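Lirnov (software)

Lirnov is a records and correspondence management system used mainly by local councils, water authorities and other small public bodies. It registers incoming letters, forms and emails, assigns each one to an officer, and keeps the finished file for as long as the applicable retention rule requires. The system was first written for the district council of Pratby and is now maintained by a small company in neighbouring Brarnerville.

Background

Before Lirnov, Pratby council kept its correspondence in a paper registry on the ground floor of the council offices. Each letter was stamped, entered by hand in a ledger and sent to a department in a coloured folder. Folders were often held by one department while another was waiting for them, and the registry had no quick way to find out where a folder was. An internal review by the records manager, Chiyo Okabe, found that the average building enquiry passed through four desks before a reply was drafted.

Okabe asked for a system that would copy the working of the ledger closely, so that registry staff would not have to learn a new set of terms. The first version was written by Ewan Mahuika, then a programmer in the council's rates section. It ran on a single computer in the registry and did little more than record the folder number, the sender, the subject and the name of the officer holding the file. Scanned documents were added the following winter.

The name comes from a mill that once stood on the site of the council offices.

Development

Mahuika left the council to set up a company in Brarnerville, and Pratby agreed to license the program to other councils in return for free maintenance. Issa Tarawneh joined as the second developer and rewrote the program to run in a web browser. The rewrite took longer than planned. The search function of the older version relied on a fixed list of subject headings, and several councils had added headings of their own that did not match one another. Tarawneh's solution was to keep each council's list as it was and to store a separate table linking similar headings. This table is still part of the program and is edited by hand.

The port town of Alarcón was the first customer outside the district. Its harbour office needed to handle letters in two languages, and the work of adding a second language to the forms was done by Octavio Ñahui, who later became responsible for all translations. Lirnov is now available in five languages, although the administrator's manual exists only in English and Spanish.

Features

The program is divided into three main sections, called the Register, the Desk and the Store.

The Register is where new items are entered. An item may be a scanned letter, an email, a completed form, a note of a telephone call or a photograph sent in by a resident. Every item receives a number made up of the year, a department code and a running count. Numbers cannot be reused, and an item entered by mistake is marked as void but stays visible in the list.

The Desk shows each officer the items assigned to them, ordered by due date. The standard period for a reply is 30 days, and this can be shortened for particular kinds of item. When an item is overdue its line turns orange, and a notice is sent to the officer's supervisor. An officer who goes on leave can pass the whole desk to a colleague in one step. Items passed in this way keep their original due dates.

The Store holds closed files. A file is closed when all of its items have been answered or marked as needing no reply. The Store applies a retention rule to each file according to its subject heading, and produces a list every January of files that have reached the end of their period. Nothing is deleted until the list has been approved by a named officer. Files with historical value can be marked for transfer to an archive.

Attachments

Photographs and other attachments are stored in the form in which they arrive, and a smaller copy is made for viewing on screen. The largest attachment the program accepts is 60 megabytes. Attachments are not searchable by content, and can be found only through the title and keywords entered by registry staff. Each may be given a caption of up to 400 characters.

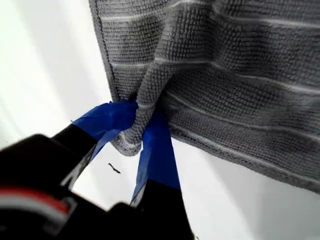 A gripper holding a grey ribbed towel near one corner.

An attachment may belong to more than one file. In that case the program keeps a single copy and shows a link in each file, and the longest retention period among the files is applied. Early versions made a full copy for every file, which caused storage problems at Alarcón when plans of the breakwater were attached to a large number of mooring applications.

Access and security

Users are placed in groups, and each group is given rights over one or more departments. A user may be allowed to see that an item exists without being able to open it. This arrangement was requested by personnel departments, which needed the registry to confirm receipt of a letter without showing its contents. All openings, changes and printings are recorded in a log, which can be read by the administrator but not altered from within the program.

Use

Lirnov is used by nearly 65 organizations, most of them with fewer than a hundred staff. Larger bodies have tended to choose systems that are joined to their accounting and payroll software, which Lirnov does not support except through exported files. The company offers installation on the customer's own server or on a shared server at Brarnerville. Training is given on site by Cúc Chu, a former registry clerk who also wrote the current user guide.

Criticism

Users have complained about the need to maintain subject headings by hand, and about the program's printed reports, whose layout has changed little from the first version. The orange overdue marking was difficult for some users to tell apart from the yellow used for items on hold, and a written label was added beside both colours in a later release. The lack of a version for mobile telephones has also been raised by councils whose inspectors work mostly outside the office.

See also

Correspondence register
Document imaging
Records management
Retention schedule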